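Clearing the blue table
February 14, 2021

We eat at the small square table, we do homework next to it, and since January everything that comes into the apartment gets put down on it. I have been trying to clear it once a day, before dinner. I don't always manage it.

The table came from a secondhand place in Tosmont and the top is badly scratched, so it stays covered. The cover is a plastic one with blue and white checks. It was folded in its packet for so long that the creases have never come out. I tried a hair dryer on low and I tried leaving the dictionary on it overnight. The creases are still there and I have stopped caring. It wipes clean and it cost 11 dollars.

My order is the same most days. Trash goes first: used paper towels, tissues, snack bags. Then bottles and cartons, which either go back in the fridge or get rinsed for recycling. Cloth goes in the wash. The fruit bowl stays on the table, at the far end, because if it goes on a shelf the fruit doesn't get eaten. I keep a yellow bucket on the floor by the table and drop things in as I go. It's stained inside and scrubbing doesn't help, but it saves walking to the kitchen. 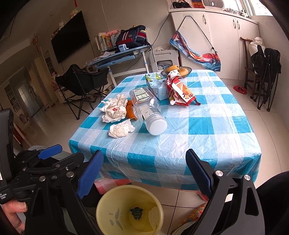 My sister, reading a draft of this, wrote back that the bucket was the wrong idea and I should just carry the kitchen trash can over, because otherwise I was emptying one thing into another. She has a point. The kitchen can is heavy, though, and the lid sticks, so for now I'm keeping the bucket.

The kids' desk is a separate job. The rule there is that the school backpack can sit on it until bedtime and then it goes by the door. Books go back on the shelf. I leave the plush toy alone.

I wipe the plastic last, with warm water and a little dish soap, and dry it with a towel. If I skip the drying it goes streaky. I used a spray from Umali for a while but it left the plastic tacky and paper stuck to it.

Next I want to sort out the folding chair. It takes up a lot of floor and we have 2 stools that would fit under the table.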